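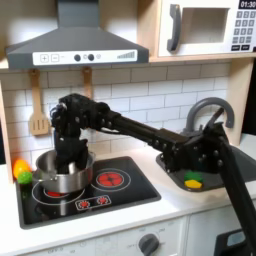 Small pans, big favours: getting more out of your hob and sink

I am a huge fan of the small saucepan. If I had to clear out my kitchen and keep one pan, it would be the little stainless steel one, and I'd be perfectly happy! It does eggs, custard, gravy, a single portion of porridge, melted butter for the pancakes, and it fits in the sink without a fight. These are the tricks I've picked up over the years, plus a good few that readers have sent in.

Getting rid of rainbow marks

Those blue and purple swirls on stainless steel look alarming but they're only heat marks. Splash in a little white vinegar, swish it about, leave it for a couple of minutes and rinse with warm water. Dry it straight away with a soft cloth. I do all of mine in one go with the same splash of vinegar, pouring it from pan to pan, and the whole lot comes up gleaming.

White chalky spots

Same cure, if you live in a hard water area like we do in Zornumcombe. For really stubborn ones, boil a cupful of water with two tablespoons of vinegar in the pan, let it cool completely and wipe. Open the window first (the smell does hang about a bit).

Burnt porridge

Oh, I've had some practice at this one. Scrape out what will come with a wooden spoon. Cover the burnt part with water, add a heaped tablespoon of bicarbonate of soda and bring it to a gentle simmer for 9 minutes. Turn it off and go and do something else. Most of the black lifts off in flakes, and what's left will go with a nylon scourer. Don't be tempted by wire wool on a pan you like, it leaves scratches that catch the next lot of porridge even worse.

Salt goes in late

Cold water and a big pinch of salt can pit the bottom of a steel pan. Wait till it's bubbling, then add the salt and give it a stir so it dissolves. My oldest pan is covered in tiny pinpricks from before I knew this. It still cooks beautifully, mind you.

Glass hobs

They clean up so nicely if you get to spills early, and sugar is the one to watch. Jam or syrup that has set hard on the glass can pull a chip out of the surface when you scrape it, so follow what your hob's handbook says about sugary spills and keep your fingers well away from the heat.

For ordinary cooked-on rings, wait until the glass is cold. Make a paste of bicarb and water, spread it over the ring, lay a warm damp cloth on top and leave it for a quarter of an hour. Wipe it off, then buff with a dry cloth. I finish with a drop of vinegar on kitchen paper to take away the last of the smears. You'll be able to do your hair in it!

Lift pans, don't drag them. A grain of salt or grit under the base is enough to make a scratch. I give the bottom of each pan a wipe with my hand before it goes on.

Match the pan to the ring

A small pan on a large ring wastes heat and scorches the handle. It also browns the outside of the pan just above the base, and that takes ages to polish off. If you've only got big rings free, turn it down lower than you think and be patient.

Stopping a boil-over

A wooden spoon across the top works for a minute or so and then gives up. A smear of butter around the inside of the rim does better with pasta and rice. Best of all is a bigger pan, but I know how that goes when they're all in the washing-up.

White tiles and grout

Tiles behind the hob get that fine sticky film you only notice when the sun comes in sideways. A squirt of washing-up liquid in hot water shifts it, as long as you change the water halfway. Work from the bottom up so dirty drips don't dry into streaks, then rinse from the top down.

For the grout I use an old toothbrush and bicarb paste. Jin-sol Jang wrote to me in May to say she does hers a strip at a time while the kettle boils, and has got right round her kitchen that way without once setting aside an afternoon for it. I've pinched the idea and I love it.

Keeping a dark sink looking dark

Grey and black composite sinks show every bit of limescale. Wipe it round last thing at night with the cloth you've used for the worktop, then dry it. If it has already gone cloudy, lay kitchen paper soaked in half vinegar, half water over the worst of it for ten minutes and rinse well. Check the maker's leaflet first as some don't like vinegar at all.

Tea stains come out with a dishwasher tablet dissolved in a few inches of hot water. Wear gloves, let it sit, and pull the plug when it's cool.

Loose handles

Check the screw every so often if your pan has one. A half turn with a screwdriver when the pan is cold usually sorts it. If it keeps working loose, take the screw out, pop a small washer under the head and do it up again.

Storing them

Stack small pans inside big ones with a square of old tea towel between each. Lids stand up wonderfully in a toast rack, or in one of those wire letter holders. I found mine at the charity shop for 83p and it holds every lid I own apart from the stockpot's.

More of your tips next time, including a very clever one for rusty cake tins. Keep them coming!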